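Threads > Home brewing > September

I'm three weeks into making my own ginger beer and I have opinions. Thread! 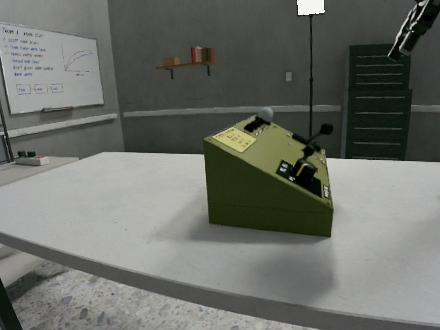 1/ First opinion: write everything down. My first batch in the Marnby kitchen was the best thing I've ever tasted and I can't make it again, no idea how much sugar went in. A yellow note stuck up beside the controls, like the one on that green console, would've saved me. Now there's one on my cupboard door – ginger, sugar, lemon, date.

2/ Buy the ginger fresh. The Doãn grocery has lovely fat roots, and I grate them skin and all (fight me).

3/ Batch two got 151 grams of sugar, batch three got 152 because my hand slipped. Batch three is my favourite colour, sort of cloudy gold!

4/ Plastic bottles while you're learning. Squeeze them every morning, and when they're rock hard they go in the fridge.

5/ Next up is a lime one. My neighbour swears by a bit of chilli too – will report back.

Comments

gumleaf533: Skin on, always. You're right.

Flurnar: How long do you leave yours before it goes in the fridge?

tidalpool: Mine went flat, trying the lemon next time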